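4. Museum Visits by Club Drivers

Figure 2. Simulated view of a table with a white robot arm and a black gripper at its far end.

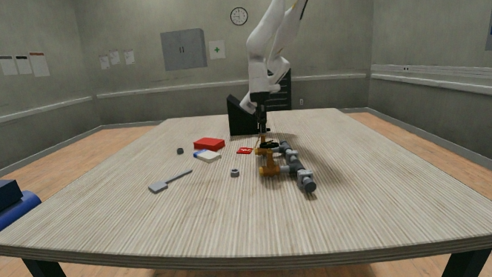 4.1 Trip Records and Stop Choice

The trip records come from the Gondal touring log, in which members of owners' clubs enter the start point, stops, and return time of each outing. After duplicate entries were removed, 2,244 trips remained. Of these, 1,088 included at least one stop at a car or racing museum. Trips longer than 500 miles one way were kept in the log but left out of the stop model, as most of them involved an overnight stay and a different pattern of planning.

Stop choice was modeled with a binary logit. The inputs were driving time from home, share of the route on interstate highway, month of travel, and the visit length the driver had planned before leaving. Driving time had the largest effect. The share of highway miles had a small negative effect, which became weaker when open-top cars were treated as a separate group.

Planned visit length was a poor guide to time spent on site. Drivers tended to plan for the length printed in travel guides and then stay longer, most often at museums next to a working track. Soomro and Wróbel found the same gap in their earlier study of the Prukura circuit museum, although their sample covered September only.

Two limits apply. Entries are made by the drivers themselves, and short stops for fuel or food are often missing. Clubs with fewer than 100 logged trips were pooled into one group, so differences among small clubs cannot be tested. Section 5 repeats the model with the pooled group removed.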